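Visit to the Saltby cannery, 2024-06-08

The Saltby plant opens its doors to visitors once a year, and this time I got a place on the second group of the morning. The plant is run by Tromton and packs soups, beans and a few sauces, nearly all of it in cans, with one smaller line for glass jars. I have worked with retort processing on the equipment side for a while but had never been through this site.

Check-in was at the gatehouse. Everyone signed the health form, handed over watches and rings, and got a coat, a hairnet and a pair of overshoes. There were 11 of us. Our guide was Siu-ming Lam, who has charge of thermal processing and has been at Saltby through two changes of owner.

We started at the bean intake. Dry beans come in by truck, go over a screen and a destoner, and then soak overnight in a bank of open tanks. The soak water is changed once. From the tanks they go to a rotary blancher, which was running when we went by, so we had to stand close to hear anything. Lam said blanching time is set by variety and by crop year. Last year's navy beans took up water slowly and the shift had to lengthen the soak in January, when the intake water was coldest.

Filling is on the ground floor of the newer building. The bean filler runs at 600 cans a minute. It is rated for 700, but the seamer behind it is the older machine and sets the pace. Sauce goes in hot from a kettle on the mezzanine. Headspace is checked by weight on every can and by gauge on samples pulled from the belt. A technician was cutting a seam apart at a bench beside the line and let us look at the section on the projector screen. She measures overlap, body hook and cover hook at three points around the can and enters them by hand as well as in the computer.

The retort hall was what I had come for. The older retorts are still vertical steam vessels, loaded with a hoist. The newer ones are horizontal water-spray units made by Shek, and they take four baskets each. A full load is 2,568 of the standard can. The baskets are moved by a shuttle on rails, and the layout keeps processed and unprocessed baskets on opposite sides of the hall, with a fence between them. Each basket also carries a strip of heat-sensitive tape, which has to be checked before it can leave the hall.
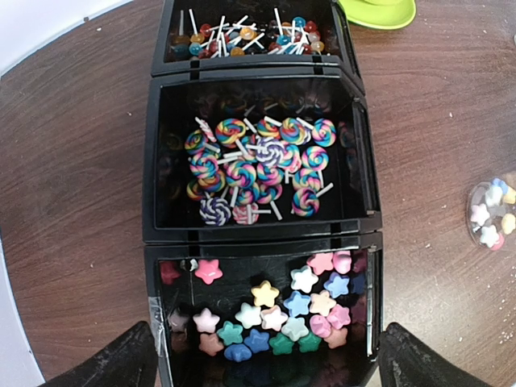 Lam spent a good part of the stop here on come-up time. The vertical vessels have to be vented of air before the clock starts, and the vent schedule is posted on the wall next to each one. The spray units don't work that way. They run with air overpressure, and what matters there is that the water flow stays above its minimum all through the cook. If the flow drops, the batch is put on hold and the records go to the process authority. Somebody asked how often. He said twice in the past year, both times a blocked strainer, and both batches were destroyed.

Cooling water is chlorinated and the residual is measured at the outlet. Cans come out still warm enough to dry themselves and are not touched by hand until they have. I asked about the temperature at the end of cooling and was told it depends on the can size, and that they had trouble with rust on the smaller ones when they cooled too far.

The glass line was down for a changeover, so we only saw it standing. Jars go through a vacuum capper and then into one of the spray retorts, on a separate program with slower heating and slower cooling. The button on each lid is checked after cooling by a detector. The detector was new in January and had rejected a lot of good jars at first.

After that we had half an hour in the records room. Charts and batch sheets are now kept in Statum, with paper copies of the retort charts held as backup. Lam pulled up one batch and went from the can code back to the bean lot, the soak tank, the seam checks and the retort chart. It took him a few minutes. The indicating thermometers are checked against a reference thermometer, and the certificates were in a binder on the shelf.

The warehouse was last. Finished stock stands for two weeks before it ships, and samples from each batch are kept in a warm room for incubation. We looked in through the window of that room but didn't go in.

The visit ended with coffee in the canteen and a tasting of three of the soups. The lentil was good, the tomato too sweet for me. Questions went on until a little past noon. I asked if the vertical retorts would be replaced and Lam said two more spray units had been priced but not ordered, and that the steam supply would have to be looked at first.

Parking is on the far side of the road, and the walk to the gatehouse takes longer than the map suggests. Closed flat shoes are required. Bookings for next year go through the plant office.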